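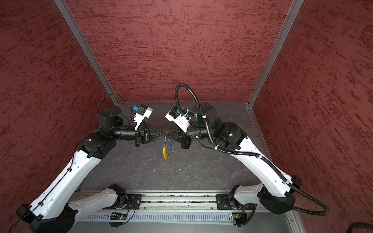 Charcoal work surface with pale scratches and scuffs, dark red walls behind.

Sturner Bench Top, Charcoal
Sold by Trenolcombe Bench Supply
$1,449 inc. GST, legs and frame sold separately
Product notes by Maite Pastor, updated 16 Nov 2023

Overview

The Sturner is a heavy, flat, dark grey bench top for sheds, repair shops and school workrooms. The maker calls it "virtually scratch-proof". We don't, and we asked them to stop printing it on the carton. Any bench that gets used will mark, and a dark one will show the marks sooner than a pale one. If you want a surface that looks the same in five years as it did when you unwrapped it, buy a dining table and keep the vice off it.

What the Sturner does well is stay flat. We have had one at the back of the Trenolcombe shop since September last year, and a straight edge laid corner to corner still shows no light under it. That is the main reason we stock it.

What it's made of

Compact laminate, solid right through, with the same charcoal colour from face to face. The maker's brochure talks about a "multi-phase fused core". We asked what the phases were and got the brochure again. As far as we can tell it is layers of resin-soaked paper pressed hard and hot, like every other compact laminate on the market, and there is nothing wrong with that. It doesn't swell if you leave a wet rag on it overnight and the edges don't crumble like chipboard.

The through-colour is useful up to a point. A deep gouge comes up grey instead of brown, so it isn't as ugly as it would be on a veneered top. Light scratches still come up pale, whatever the core is doing. They are on the face, where the light hits them.

Scratches, scuffs and the 2,000 rub test

The spec sheet says the surface was rubbed 2,000 times with an abrasive pad and showed "no significant change". We have three questions about that and the maker has answered one of them. The pad was a white nylon one, the sort you would use on a good frying pan. We still don't know how hard it was pressed, or who decided what counted as significant.

Our own test was less scientific. We dragged a cast iron bench grinder across it, dropped a box of screws on it and let the Saturday-morning style of customer (you know the one, keys in hand) have a go. The grinder left a line you can feel with a fingernail. The screws left nothing we could find. The keys left faint marks that mostly went when we wiped on a little Tănase bench oil, and came back once the oil had dried off.

That last part matters, as several online shops sell the oil as a scratch remover. It hides scratches for a while. We sell it too, and it is a pleasant thing to wipe down a bench with, but we won't tell you it repairs anything.

Heat and chemicals

A hot mug is fine. A hot soldering iron is not, whatever the icon on the carton suggests. The maker quotes a short contact temperature without saying how short, so we would treat it like a kitchen benchtop and use a stand.

Methylated spirits, turps and ordinary degreaser all wiped off without a stain. Drain cleaner left a dull patch. Two-part epoxy will stick if you let it cure, then lift with a plastic scraper if you're patient. Don't use a chisel. We used a chisel.

Edges

The top comes with square edges, lightly broken. They are sharper than we'd like at forearm height, and the corners are worse. You can round them over with a tungsten carbide router bit, taking shallow passes and wearing a proper mask. It blunts cheap bits in no time.

Rekau makes a clip-on edge trim that is advertised for this top. It fits the straight runs neatly. At the corners it wants to be mitred, and the supplied mitre guide is a piece of moulded plastic with a fair bit of slop in it. Use your own saw. We would skip the trim on the front edge altogether, as it catches sawdust and stands slightly proud of the surface, so anything you slide off the bench bumps over it.

Colour, walls and lighting

People ask for charcoal because it looks serious. Fair enough, but a dark top swallows light, and small dark parts vanish on it. If you work with black screws or dark thread, ask us about the pale grey, which costs the same and photographs worse.

Strong wall colours are popular behind benches at the moment, deep reds especially. They look warm in a catalogue. In a windowless shed they make the whole corner dimmer, and you end up buying another lamp. Put a sample board up and live with it for a week before you paint or line anything. And put your lights to the side of where you stand. Overhead strips show every scuff on a dark bench and throw your own shadow on the job as well.

Fixing it down

The top is heavy enough to sit still under light work, and the maker says it can be "simply placed". Screw it down anyway. Drill pilot holes from below, use machine screws into inserts if you can, and leave the frame holes slightly oversized so the top can move a little through summer and winter. Wood screws driven straight in will hold for a while and then split the edge.

You need two people to lift it. The delivery driver is not the second person - kerbside means kerbside, and we can't change that for you.

The warranty

It is advertised as a 10 year warranty. Read the page. It covers the layers coming apart and warping beyond a stated tolerance. It leaves out scratches, chips, fading, heat marks, anything near a cut edge and any top used "outside a normal interior environment", which the maker's agent told us could include a garage. Your rights under consumer law sit on top of all this and are probably worth more. Keep the receipt.

In the time we've sold it we have had one top come back, bowed, from a customer who had stored it leaning against a fence. We argued his case and lost.

Who should buy it

Anyone who needs a flat, tough top and doesn't mind it looking used. It suits assembly, sewing machine repair, bike work and model making. For heavy hammering or welding, get steel. For hand-tool woodwork, get timber, which is kinder to a dropped chisel and can be planed flat again.

There is also a cheaper top from the same factory with a printed surface over particleboard. It carries the Sturner name in the same lettering and the photos are hard to tell apart. Check the weight on the listing before you order from anyone. If a full-size top is light enough to carry under one arm, it's the other one.

Ordering

Stocked in charcoal and pale grey. Allow 6 working days for metro delivery, longer in the regions. Cut-to-size orders can't be returned, so measure the frame and not the gap you think it will go in. Offcut samples are free at the counter. Bring your keys.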